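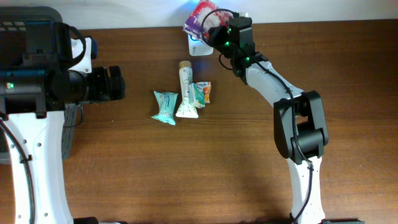 4. House rules for the bench

We said in Section 3 that most of our lost episodes came down to habits. So this section is the part of the paper I'd hand to a new lab member first. Omolara Omoregie wrote the original rules on a sheet of paper in September, Hadiza Dauda tore half of them up, and what follows is the version we all work from now. We call it the Clidlow protocol, after the hallway the lab is on, and yes, we know it's a grand name for a list of chores.

4.1 Cables come first

Before anyone touches an object, they look at the cables. Two arms sharing one tabletop means two sets of loops, and a loop that is perfectly happy with the arm folded can catch on something once the wrist turns over. Our rule is that every cable must have enough slack for the full range of the task and must be clipped on the lower link. In Figure 2 you can see why we keep going on about this: the long cable on the right arm runs down the forearm and over the elbow, and both arms have another one arcing out from the top end. The operator moves each arm slowly through its widest reach before the first episode of a session, with a second person watching the loops and nothing else.

Figure 2. Both arms over the table during a sorting task. The left gripper is empty; the right one is at the edge of the glossy bag.

4.2 Laying out the objects

I'll admit we were sloppy here for a long time. We used to drop the items wherever there was room, and the layouts drifted toward whatever the operator found comfortable. Now the layout for each session is drawn by Wekska, our little scheduling script, and the operator follows it even when it's annoying. Packets may overlap. A tube may lie partly under a packet. We want that, because a policy trained on neatly spaced things falls apart the first time two of them touch (ours did, in front of visitors).

What we don't allow is fixing the layout halfway through. If something slides into a bad spot, you either deal with it with the arms or you stop and mark the episode. Hands stay off the table while the arms are powered. Hadiza is strict about this one and I've come to agree with her, partly for safety and partly because a hand reaching in leaves you with an episode that no robot could have performed.

4.3 Soft and shiny things

Glossy bags need a rule of their own. They crumple differently every time, they throw reflections back at the camera, and the gripper can be touching one without having any real hold on it. Our annotators kept disagreeing about when a grasp begins. We settled on this: contact isn't a grasp. A grasp starts at the first still where the fingers have closed and the bag moves with them. Anything before that is labeled as approach, even if the fingertips are plainly against the material. Agreement got a lot better after we wrote that sentence down, and I wish we'd done it sooner.

4.4 Who does what

Each session has 2 people, one driving and one watching. The watcher holds the stop button and has the final word, whoever they are. Omolara has stopped me mid-reach more than once and I didn't get to argue. We swap after 6 episodes — tired operators start yanking, and you can see it in the joint velocities well before they'll own up to it. No session goes past 28 episodes, counting the failed ones.

4.5 Keep the failures

Failed episodes stay in the set with a short note in plain words. "Lost the packet on the way to the basket" is a fine note. "Bad run" isn't. We tried a drop-down menu of failure types in Gutari, our logging tool, and people just picked whichever was at the top, so we went back to free text and sort it out afterward.

We also keep episodes where nothing much happens, such as an approach that gets called off. Those turned out to be handy for the stopping experiments in Section 6, where the policy has to decide that a reach isn't worth finishing.

4.6 Changing the rules

Anyone can propose a change, but it only takes effect between collection rounds, and the rule version is written into each episode's metadata. The data in this paper was all collected under the version frozen on 18th December. Earlier episodes were used for pilot runs only and aren't counted in any of our tables.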